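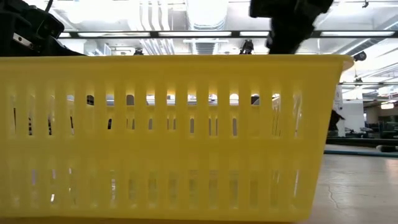 Fig. 1. Yellow basket on the table, both arms behind it. View from the low side camera.

Two-Arm Basket Sorting: Project Report
Team Skudasen (Csaba Szekeres, Benedek Veres)
Robotics Project Course, Section 2
Submitted 18/01/2024

1. What we set out to do

Short version: get two arms to put loose items into a basket, then take them back out, without a person touching anything in between. Course handout called it "bimanual container handling". We called it the basket job.

The original plan in our proposal was bigger. Sorting by color, two baskets, plus handing items from one arm to the other. We dropped the second basket in week three and the color sorting in week five. The handover stayed in but only sort of, see section 6.

Requirements from the handout, shortened:
- both arms have to be used in each run
- the basket can't be bolted or taped down
- all runs are logged, including the bad ones
- at least 400 logged runs by the end

We finished with 402. Cutting it close, yes. The last twenty were done the night before the lab shut for the break in December.

2. Setup

Two black arms, one table, one basket. The arms belong to the lab and are shared with three other teams, so everything had to be set up and put back each session. Table is the grayish beige one near the partition. It has a thin wavy line in the top that looks like a crack. We ended up using that line as a mark for where the basket's right end goes, which saved a lot of measuring.

Basket is yellow plastic, thick rim, slots down the side in two rows, sides slant in toward the bottom. We picked it because it was there and the mesh bin we tried first kept catching the fingers. The slant matters more than we expected. If you model it as a straight box (we did, for two weeks) then the arm thinks there is more room near the bottom than there is, and the gripper rubs the inside wall on the way down.

The software is our own on top of the class starter code. Planner is called Drelamitz, Benedek named it and won't say why. The logging tool is Veller, from last year's team, with a couple of fixes from us. Camera calibration used the Hsieh script from the course folder.

Cameras: one on each arm, plus one fixed at the side, low, looking at the long side of the basket. Fig. 1 is from that one.

3. The side camera problem

Putting this early because it ate the most time.

We wanted the side camera to tell us whether an item was in the basket or not. Idea was that you can see through the slots. And you can, a bit. In Fig. 1 there are dark shapes showing through the upper row on the left, and some bright bits where light gets in. The lower row is mostly just yellow and olive. A person looking at it can't say for sure what is inside and what is behind, and our detector couldn't either.

The lights make it worse. Long bright light panels on the ceiling, right over the workspace, so from down low the arm on the right turns into a black outline and you lose all the joints. Our arm tracker needs to see the joints. On the left arm it did ok, there's a silver bracket with holes on it that it locks onto pretty well. Right arm, basically nothing.

Things we tried:
Turning exposure up. Arm got clearer, ceiling went solid white, and the basket rim disappeared into it.
Turning exposure down. No.
Cardboard over the lens as a hood. Helped a little, fell off a lot.
Moving the camera up. This works best by far but then you look down over the rim and lose the slots, and the whole point of that camera was the slots.

In the end we kept the camera low and stopped asking it whether items were inside. It only checks one thing now: has the basket moved. For that it's great. The rim is a nearly straight edge across the picture and strong yellow, so finding it is easy. If the rim line shifts or tilts past a limit, the run stops and gets logged as a bump. The item check moved to the arm cameras, which look in from the top.

Should have done that in week two.

4. How a run goes

One arm is the "holder" and the other is the "mover". Holder comes down and rests a finger against the inside of the rim so the basket doesn't slide. Mover picks an item from the table, lifts over the rim, lowers, lets go. Then swap. After all the items are in, same thing backwards.

The rim flares out at the corners so the holder can't grab there, it slips. Middle of the long side is fine.

The lift height was a fight. Too low and the item clips the rim. Too high and the run takes forever, also the elbow of the mover gets near the other arm. We settled on 157 mm above the table for the lift and left it alone after that.

Csaba wrote the swap logic. The arms must never both be over the basket and moving at the same time, one has to be still. Simple rule, slow, but we had zero arm to arm hits after putting it in. Before that we had two, both at low speed, and one meant a new cable.

5. Results

Total commands sent to the arms over the logged runs was a lot more than this, but counting only pick-and-place moves: 3,360 moves in 402 runs. A move counts as failed if the item did not end up where it was meant to, or the run had to be stopped during it. Failed moves: 446.

So a bit over 13 percent fail rate. Proposal said we'd be under 10. We were not under 10.

Why they failed, going by the Veller log tags, most common first:
- clipped the rim on the way in
- bad grasp from the table
- basket bumped
- planner timeout
- dropped for no reason we could find

Rim clips were mostly before we fixed the basket model (the straight box thing from section 2). We didn't throw those runs out because the handout says you can't. If you only look at the runs after the fix, clips nearly stop and bad grasps are the top problem.

Taking items out was harder than putting them in. Flat things at the bottom are the worst. The fingers can't get under, and with the side walls slanting in there isn't space to come at it from the side. The mover would push the item into a corner and then keep trying there until timeout. We added a limit of three tries and then move to the next item, which is not a fix but it stops the run from hanging.

6. Handover

Works with soft items. With hard items the second arm pulls before the first one opens and it either flies out or both arms fault. Need some kind of force check. The starter code has a function for it, we couldn't get sensible numbers from it. Benedek thinks it's a units problem. Ran out of time. Handover was turned off for all 402 counted runs so it doesn't affect the numbers above.

7. Who did what

Csaba: swap logic, basket model (both the wrong one and the right one), arm calibration, half the runs.
Benedek: Drelamitz planner, rim detector, side camera, log cleanup, other half of the runs.
Report was split, Csaba did 1, 2, 4, 7 and Benedek did the rest. Thats why the tone changes.

8. Stuff for the next team

Measure the basket. Top and bottom, both. Don't trust that it's square.

Book the late slot if you can. With the other teams gone you can leave the setup alone between runs and the basket doesn't need finding again every time.

Recalibrate the arm cameras at the start of every session even if it looks fine. We skipped it twice and lost both sessions.

If you want a side camera, decide what it's for before mounting it. Look straight at what's on the ceiling behind the arms from where the lens will sit. Lights, ducts, pipes, the black rail, all of that ends up as background and the tracker will happily find arm pieces in it. Ours once tracked a pipe for a whole run.

Keep Veller. The tags are annoying to fill in but we could not have written section 5 without them. Fill them in right after the run and not at the end of the day, we have a stretch of runs in the middle tagged "other" and niether of us remembers what happened in them.

The code is in the course folder under skudasen. Config file you want is the one ending in final2, the one ending in final is old. The log export is in the same place, one file per session. Basket model is in its own folder with the measurements in a text file next to it.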